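Visit to the Arkdale handling laboratory, 30 Jan 2018

A delegation from the Kultura technical training network was received at Arkdale by Maite Urquijo, head of the laboratory, and Telmo Esteban, who is responsible for maintenance. The visit was limited to one cell, used for handling kitchen items.

Layout of the cell

The arms share a brown table divided by blue tape. Mr. Esteban explained that the tape lines are the reference for placing every item – when a strip lifts or is replaced, the positions are taught again. Operators work from the pendants on the side table.
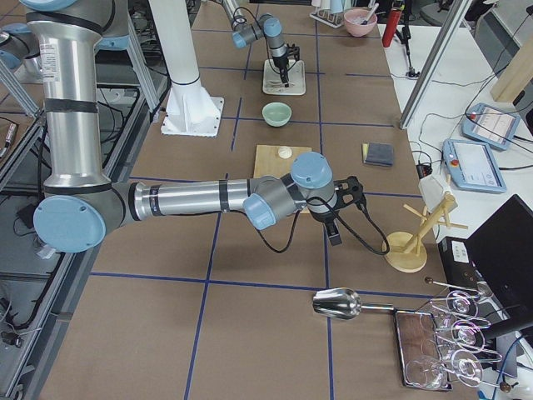
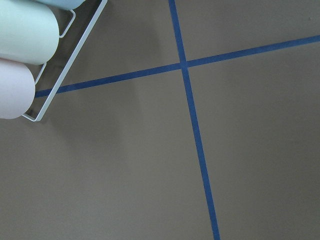
Routine care

Gripper fingers are wiped at the start of each shift and checked for play. Cables at the wrist are inspected every 200 hours of operation, and the log showed 91 hours since the last inspection. The wrist camera is recalibrated after any contact with a rack or stand.

Questions from the delegation

Ans Van Loon asked how long a gripper change takes. Ms. Urquijo gave a figure of 5 minutes, followed by a slow test run. The delegation will receive a copy of the inspection sheet, and a second visit is planned for June.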